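# Os papéis da gaveta de baixo

16 de maio de 2018

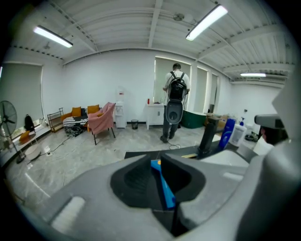
*Azul com ponta amarela, e mais azul lá atrás.*

Passei a manhã à procura da garantia do esquentador. O esquentador é um Schumacher, comprado em março, e pifou esta semana com uma pontualidade que eu gostava de ver nos autocarros. A garantia, garantiu-me o senhor da loja na altura, era para guardar "num sítio seguro". Guardei. O sítio é tão seguro que nem eu lá consigo entrar.

Tenho uma teoria sobre papéis domésticos: reproduzem-se no escuro. Fecha-se uma gaveta com uma factura da água e um folheto de pizas, abre-se seis meses depois e há lá dentro três gerações de correspondência da Filance, a seguradora, que me escreve com mais frequência do que a minha família toda junta. Começam sempre por "Estimada cliente" e acabam sempre num aumento.

A gaveta de baixo, em concreto, tinha:

- o manual de um rádio-despertador que dei em 2009
- um recibo da Estex no valor de 2.719 escudos, ou seja, uma peça de museu
- duas chaves que não abrem nada cá em casa (experimentei tudo, incluindo a marquise)
- uma receita de arroz de polvo escrita pela minha mãe, sem quantidades, como todas as receitas dela

O arroz de polvo fez-me perder meia hora. Diz "água que chegue" e "coentros, mas não sejas forreta". Telefonei-lhe para saber quanto era água que chegue. Respondeu que era a que chegasse, e quis saber se eu andava a comer bem.

Da garantia, nada.

Liguei então para a linha de apoio da marca. Fiquei em espera com uma versão de flauta de pã de uma canção que eu antes apreciava, e ao fim de quatro transferências atendeu-me uma rapariga muito simpática que me pediu o número de série. O número de série está numa chapinha atrás do esquentador, entre o esquentador e a parede, num intervalo onde cabe uma folha de papel ou um braço de criança. Fotografei a chapinha às cegas com o telemóvel esticado e apanhei, em dezassete tentativas, a parede, o meu polegar e finalmente uns algarismos que tanto podiam ser 2057 como o código postal de Lagos.

Era 2057. A garantia está registada no sistema desde o dia da compra. O papel, disse-me ela, "já nem é preciso".

Vem cá um técnico para a semana, entre as oito e as dezoito, janela horária que me permite planear o dia com todo o rigor. Até lá tomo banho em casa da Soledad Esposito, minha vizinha do segundo direito, que cobra em conversa. Já sei tudo sobre o divórcio da sobrinha e começo a tomar partido (pelo ex-marido, mas isso não lhe disse).

Entretanto deitei fora dois sacos de papel. Fiquei com o recibo em escudos, as chaves e a receita. Arrumei tudo numa capa nova, etiquetada "Importante", e meti a capa na gaveta de baixo.

Se alguém souber quanta água leva um arroz de polvo para duas pessoas, a caixa de comentários está aberta.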